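Search this site Go
Plukeck > Home care > Baskets
Guides Repairs Shop Contact

Cleaning a wicker basket

Easy job, 50 minutes plus drying. Do it in May if you can, good drying weather.

Dust first. Soft brush, follow the weave, inside then out. Vacuum on low for crumbs. Don't soak it, ever.
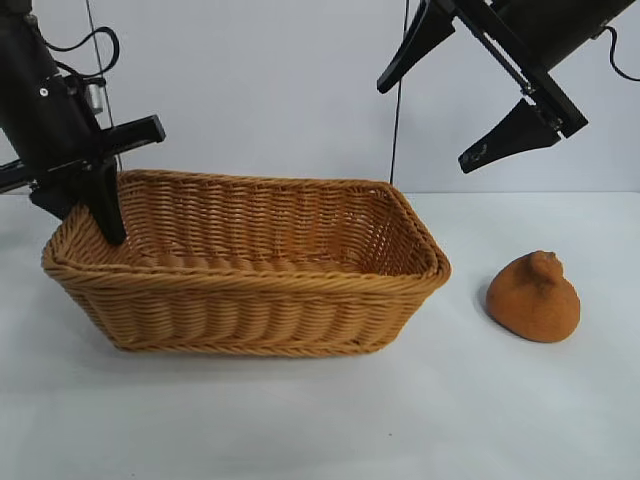 Washing

Small squirt of dish soap in warm water. Wring the cloth out hard. Wipe the rim, then teh sides, bottom last. Old toothbrush for the sticky bits. Rinse with a clean damp cloth.

Dry in the shade, on its side, turn it now and then. Full sun makes cane brittle.
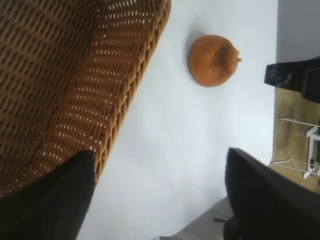 Once it's totally dry, check for loose ends. Tuck them back in, dab of wood glue, clothespin overnight. Fuzzy strands, 400 grit paper, light touch. I use Nelow oil after, thin coat, wipe off the extra. Smells a bit for a day or so. Moldy basket is a seperate page, see Repairs.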